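首页 实验记录 仪器 耗材 方法 归档 搜索

实验记录:干枣水分测定,真空干燥法与卡尔·费休法比对

2023年6月11日

目的:上一批干枣的水分结果两种方法对不上,真空干燥法一直偏高。今天把取样、粉碎、干燥三步分开查,先确定偏差出在哪一步,再决定要不要改作业指导书。

样品:Kanport 仓库转来的干枣,批号尾数 685,编织袋内衬塑料袋,到样时封口完好。外观为深红色,皮皱,个别果蒂处有糖析出。对照样用 Taheri 的留样,冷藏保存,取出后在密封袋内回温到室温再开袋。

取样:从袋的上、中、下三层各取一份,倒在盘上用四分法缩分。整果缩分本身就有问题,果子大小不匀,缩到最后一份时个体差异被放大。上次直接拿最后一份去粉碎,平行样之间的差值有一部分应当算在这里。今天改为先去核、切条,再混合缩分。切条宽度尽量一致,刀上粘糖后要擦净,不能用水冲,擦不掉时换刀。

去核后的果肉暴露面大,从切开到装入称量瓶的时间要控制。今天在通风橱外操作,空调出风口已挡住。切好的果条先放密封袋,装满一袋再切下一袋。

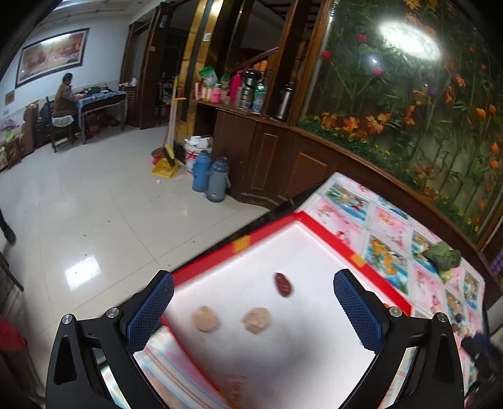
Lusden 那边回复说,他们做高糖样品时不粉碎,切碎后与海砂在称量皿里直接研匀,粉碎机腔体发热带来的失水他们以前吃过亏;另外建议把砂的粒径写进记录,砂太细时样品容易结成一层硬壳,里面的水出不来。

这个意见与我们的现象方向不完全一致。粉碎失水只会让结果偏低,而我们是真空干燥偏高。不过两者可以同时存在,一个把另一个盖住一部分。先按他们的做法走一组,砂用酸洗过的石英砂,灼烧后放干燥器冷却。

仪器:
真空干燥箱 Rilturari,隔板温度上月校准过,今天空箱开机后复核,显示值与探头读数一致。
分析天平,开机预热后内校。
卡尔·费休滴定仪,容量法,甲醇体系,滴定杯带加热夹套。
干燥器内硅胶今早换过,旧硅胶已送去再生。

干燥条件:真空,隔板设定 70 ℃,进气先经浓硫酸洗气瓶再经硅胶管。称量皿连同玻璃棒一起恒重。样品与砂混匀后铺平,盖子斜放在皿口。

操作记录:
一、称量皿加砂恒重。第一次出箱后冷却时间不够,读数一直往下漂,作废,回箱重来。第二次正常。
二、称样。枣肉粘棒严重,先把棒放进皿里去皮,再加样,研磨时棒不离皿。
三、加少量热水使果肉散开,与砂调成糊,在水浴上蒸到接近干,过程中不停搅拌。这一步以前省掉了,直接干拌。加水后砂粒分散明显改善,没有成团。
四、进箱。抽真空要慢,上次抽得快,边上一只皿有飞溅。今天分段抽,未见飞溅。
五、出箱时先关泵,再缓慢放入干燥空气,压力回到常压后开门,立刻盖好,入干燥器。
六、冷却后称量,回箱,再称,直到相邻两次差值符合作业指导书要求。

干燥曲线:对照样很快走平。685 批前段失重正常,后段不走平,每次回箱仍有小幅下降,斜率近似不变。取出后皿内颜色比进箱时深,靠皿壁一圈最明显,有焦糖气味。对照样颜色变化轻得多。

初步判断:后段失重不是残余水分,更像糖类热分解。果糖含量高的样品在该温度下长时间加热会持续失重,恒重判据在这种情况下会把分解产物也算成水。两种方法的差值与后段失重累积量同号,量级也接得上,但还缺一组直接证据。

卡尔·费休部分:
甲醇预滴定到终点,漂移值稳定后进样。果条剪碎直接加入滴定杯,室温下提取很慢,终点反复被推后。把夹套升温后提取加快,终点清楚。为防副反应,加热与不加热各做一份空白,空白差值可忽略。滴定度用水标准物质标定,标定前后一致。

有一次进样口胶塞没压紧,漂移突然升高,该数据剔除,原始记录上已划线注明。胶塞有裂纹,换新的,型号 1682,库存剩余不多,需要补。

数据处理:所有原始读数录入共享表,按皿号排列。剔除的数据保留在表内,标灰,不参与平均。真空干燥法除恒重终点外,另取曲线拐点前的读数算一列,暂称“截断值”。截断值与卡尔·费休结果接近,恒重值偏高。截断值目前靠人眼读,重复性没有验证过,不能写进报告。

关于取样误差:先切条再缩分后,平行样之间差值缩小。但今天同时换了加砂方式和加水步骤,三个变量一起动了,不能把改善全归到缩分上。下次应固定干燥条件,只比较整果缩分和切条缩分。

未解决:
砂的粒径未筛分,只知道供货标签上的范围。要筛一份出来做对比。
干燥箱四角与中心的温差没有在满载状态下测过。今天对照样放在中间,685 批放在两侧,位置可能有影响,下次对调。
洗气瓶硫酸颜色已发黄,需更换。
皿壁一圈颜色深,可能是铺样时边缘太薄,也可能是皿底与隔板接触不均。把皿底擦净后再看。

下一步:
685 批降低隔板温度再走一条曲线,其余条件不变。如果后段斜率随温度明显下降,而前段平台位置不变,分解的解释就站得住。
同一批再加做一组延长干燥,出箱后的残渣加入滴定杯测残余水,残余水低于方法检出能力时,后段失重就与水无关。
两项都有结果之后再讨论作业指导书,目前仍按旧版出报告,报告备注栏写明方法名称。

给接手同事:干燥器左侧那只是 685 批的皿,盖子和皿身编号已配对,不要混。水浴锅水位偏低,用前补蒸馏水。剩余果条在冷藏柜下层,双层密封,开袋前先回温。称完后天平盘要用无水乙醇擦,糖渍干了以后不好清。浓硫酸换液按通风橱侧面贴的步骤做,废液进酸性废液桶,登记表挂在桶边。

补记:傍晚对照样又回箱一次,读数与前次相符,不再继续。685 批留在干燥器内,不通电过夜,明早直接从称量开始。

相关记录
石英砂酸洗与灼烧步骤
Rilturari 真空干燥箱隔板温度校准
卡尔·费休滴定仪漂移值异常排查
Taheri 留样冷藏条件核查
高糖样品称量皿清洗方法

最后更新:6月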